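Visits > Lab tours > Ondum manipulation lab, Wekesstead

February
By Yannick Roussel

I went to Wekesstead to see the Ondum group, who work on two-armed robots and have been getting some attention for a training method they call Cluden. The tour started at 11 in the morning and lasted 2 hours. There were five of us, mostly from packaging firms, plus a student who was thinking of applying.

The lab is one big open room. You sign in, leave your coat on a rail and are walked past the desks to the first bench. People carry on working while you are there, which I liked. I have been on tours where everything is switched off and you look at slides.

Our guide works on the data side and kept the theory short. Most robots that learn from human demonstrations copy a movement from start to finish. Cluden splits each demonstration at the points where something changes hands or is put down, and trains on the pieces. The order of the pieces is learned separately. The idea is that if a bottle is knocked or set down in the wrong place, the robot can pick up again from the nearest piece and does not have to go back to the beginning.

The task they use for testing is dull, and deliberately so. White bottles have to go from the table into a basket. The bottles are plain, so the cameras have little to go on apart from shape, and a pale bottle on a pale, shiny table is harder to locate than it sounds. 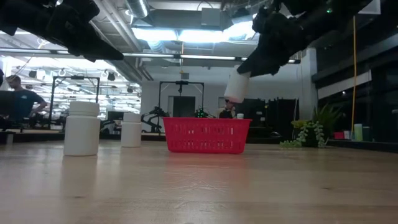 The bottle task at the main bench, with one bottle in the right gripper and two on the table.

The model was trained on 2000 demonstrations, all recorded by staff steering the arms by hand. I asked how long that took and was told "most of the autumn". An earlier version, Georgiev, used the same recordings without the splitting. According to the group it did well when the bottles started in familiar positions and badly when they were moved. Cluden is better on the moved ones, though they said it is slower — it tends to pause between pieces while it settles on the next.

They are also open about what it can't do yet. See-through bottles are still a problem. So is anything soft. One of the packaging people asked about speed on a real line and the answer was that nobody there would put it on one this year.

Coffee was at the far end of the building, and we had a short talk on how they score a run. A bottle that lands in the basket on its side counts the same as one standing up, and I'd have liked to hear more about that. A written report on the method is due later in the year.

Parking is behind the building and the spaces go early. The next tour has places left, and you book through the front office.

Filed under: Robotics, Research visits, Handling and packing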